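Wrist camera blur in teleoperated demos: drop the episodes, trim them, or record again?

Asked by Kane Wihongi
Viewed 716 times
Tags: imitation-learning, data-collection, wrist-camera, bimanual

I am collecting demonstrations for a table-clearing policy. Two arms on a shared rail, leader arms for the operator, one fixed camera on the workspace and one small camera at each wrist. The task instruction is "put the bottles in the bin". Everything is recorded at 30 frames per second, joint positions and images on the same clock. Recording goes through Vula, and the converted episodes are stored in a Plamberg bucket.

So far I have 242 episodes from two operators. The policy is an action-chunking transformer trained from scratch on top of a pretrained image encoder. It does well on the first part of the task (approach, close, lift) and badly on the last part. It carries the bottle toward the bin, slows down near the rim, then either opens too early or keeps hovering until the episode times out. The failure rate is about the same for left and right arm.

When I went through the recordings I found that the wrist images are fine during the grasp and smeared during the transfer and on the way back. The operators move quickly there because nothing in that phase needs precision. The fixed camera stays usable for the whole episode, but the arms often cover the part of the bin that matters.

Things I have already checked:

Timestamps. Wrist and fixed streams are aligned to within one frame.
Focus. Fixed focus lenses, sharp when the arm is still.
Compression. Same smear in the raw frames before encoding.
Exposure. It was on auto. The room has ceiling lights only, and by late afternoon the exposure time goes up a lot. Episodes recorded in the morning are better but not clean.

I also suspect the bin itself. It is see-through with a green tint, so what the wrist camera gets near the rim is a mixture of the wall, whatever is already inside, and the floor behind it. Wrist view and fixed view:

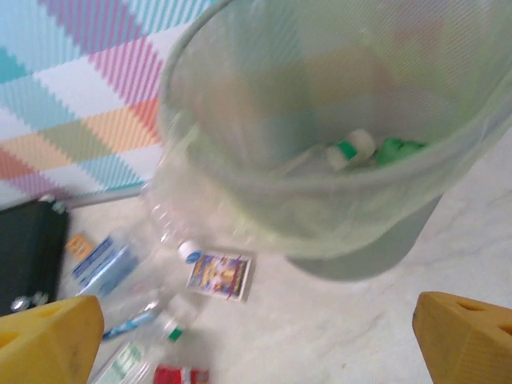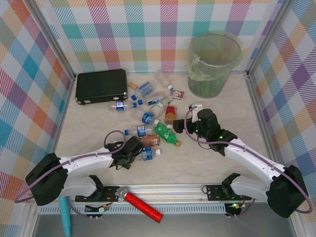 Photos: Kane Wihongi

Both views have a lot in them, which is intended. The clutter and the patterned backgrounds get changed between sessions so that the policy does not latch onto one layout. The bin has stayed the same since March.

My questions:

1. Is the blur a plausible cause of the release failures, or am I chasing the wrong thing?
2. Should I remove the affected episodes, cut out the blurred frames, or leave them alone and record more?
3. Would an opaque bin help, or only hide a problem that comes back later?

I can get the operators for one more full day, Tuesday, so I would like to have a plan by then.

Comments on the question

Toshio Tamura: Is the gripper opening in the action vector, or only in the state? Some converters write it to one and leave the other at zero.

Kane Wihongi: In both. I plotted it for a handful of episodes and the opening command is there.

Toshio Tamura: And the fixed camera has not been bumped between sessions?

Kane Wihongi: Possibly. I have no calibration target in view, so I can't rule it out.

Answer by Jericho Mercado (accepted)

Don't cut frames out of the middle. If you remove images from a chunked episode you also remove the actions between them, and the next action target becomes a jump. The model will learn the jump. If you want to exclude the blurred part from the loss, keep the frames and add a mask per time step. That is a small change in most training code.

I would not drop the episodes either, at least not by a blanket rule. At run time your arm will also move, and the wrist camera will also smear. A policy that has only seen sharp wrist images is going to be worse off during the transfer than one that has seen both. What matters is whether the training blur and the run-time blur look alike. With human operators in a hurry and a policy that slows down near the rim, they probably don't.

So for your question 1: plausible, but I think the blur is half of it. The other half is that your operators release while moving. Check this before you do anything else. Take the gripper command, find the time step where it starts to open, and look at the end-effector speed at that step. If the speed is well above zero in most episodes, the data says "open somewhere along this arc", and the spread of positions will be wide. The policy averages over that and you get early openings and hovering. We had the same symptoms on a parcel task and no camera change fixed it.

What I would do with the day you have:

Fix the exposure by hand. Set it as short as you can stand and raise the gain. Noise is much less of a problem than smear for these encoders. Add a lamp on each side if the image gets too dark, and diffuse it, or you will get streaks on the clear bottles.

Give the operators one written rule: come to a visible stop over the bin, then open, then leave. The stop can be short. It only has to be long enough that the wrist camera delivers some sharp images with the bin in view and the gripper still closed.

Ask for a slower return as well. Your next grasp starts from those images.

Record a small batch first, train on it mixed with the old data, and compare the last phase only. Don't spend the whole day before you have looked at the first results. If you can't train that fast, at least plot the release positions of the new batch over the old ones – the new cloud should be clearly tighter.

On the bin: keep it. You will want it in the set eventually. But add a second, opaque one and alternate between them. If the policy works on the opaque bin and fails on yours, you have your answer to question 3 and you know what kind of data is missing. Right now you have one bin and can't separate anything.

Comments on this answer

Kane Wihongi: Plotted the speed at release. You are right, hardly any of them are stationary. One operator is much worse than the other. I will write the stop rule into the instructions.

Alfredo Talavera: Does the mask help in practice? We tried it and saw no difference.

Jericho Mercado: Little for us too. I mentioned it as the alternative to deleting frames. The operator rule had the larger effect by far.

Answer by Alfredo Malabanan

Agree with most of the above, one addition. Move the bin.

In your fixed view the bin is in the back right corner. With a left arm and a right arm mounted as you have them, that is an awkward reach for the left one. I'd look at how often the left arm actually carries to the bin in your 242 episodes and how often the operator puts the bottle down for the right arm to pick up. If both strategies are in there without any label, the policy has to guess which one it is in, and a hesitation in mid-air is a common result.

Either choose one strategy and write it down, or vary the bin position from session to session so that both arms have a reason to go there. We used tape marks under the table edge with seven bin positions and drew one at random before each episode. It costs a few seconds per reset.

Also, "put the bottles in the bin" does not say what happens to everything else. You have a card and some packaging between the bottles. If one operator leaves those and the other throws them away too, that is a second source of disagreement in the data. Decide it before Tuesday.

There is a filter in the Zidby viewer that sorts episodes by image sharpness per phase. The old version needed you to mark the phases by hand, I have not tried the current one.

Comments on this answer

Kane Wihongi: Both strategies are in there, yes. I had not thought of it as a problem. For the packaging, the operators were told bottles only, but I found episodes where other things went in.

Alfredo Malabanan: Then relabel those with a different instruction and keep them. "Clear the table" or similar.

Answer by Štěpánek

just get a global shutter camera. rolling shutter is your problem

Comments on this answer

Toshio Tamura: Rolling shutter gives skew. What he describes is exposure time, and a global shutter sensor with the same exposure will smear by the same amount.

Jericho Mercado: Agreed. It may be worth having for other reasons, but set the exposure first.

Update from Kane Wihongi

Recorded with manual exposure, two lamps, the stop-before-release rule and two bins. I ended up with over 30 usable episodes before lunch and went on from there. The release positions are tighter in the plot. Training on the mixed set is still running, and I have not touched the bin position yet. I will post the phase comparison as a separate question, since the left arm numbers look odd and I don't think they have to do with the cameras.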